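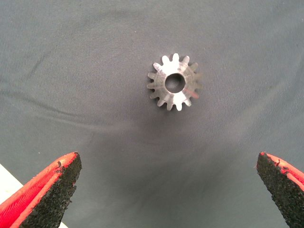 Fig. 1. Small metal spur gear.

Noise in a Hand-Cranked Grain Mill
Faustino Chávez, Machine Elements project, submitted 11th May

1. Background
The Ledesma mill is a tabletop machine for grinding corn and wheat at home. It uses a pair of spur gears between the crank and the burrs. Owners complain that it is loud, and my family stopped using ours in the evening for that reason. The goal of this project was to find out how much of the noise comes from the gears and how much from the burrs.

2. Method
I tested the mill in the Makthorpe building basement in February. The crank was turned by hand at 53 turns per minute, kept steady with a metronome. Each run used 292 grams of dry corn. A sound meter stood 1000 mm from the hopper. I made 4 runs with the gears dry, then the same number with grease, and then repeated both sets with the hopper empty.

3. Results
With the hopper empty, grease made a clear difference and the clicking at the crank was mostly gone. With corn in the mill, the greased and dry runs were hard to tell apart. The burrs were the main source of noise during grinding.

4. Problems
Keeping the crank speed even was harder with corn than without it. Two dry runs had to be redone after the clamp slipped on the bench. The grease was not food grade, so the ground corn was thrown away.

5. Further work
A rubber pad under the clamp should be tried next. I would also like to measure the Jemon mill, which has a belt and no gears.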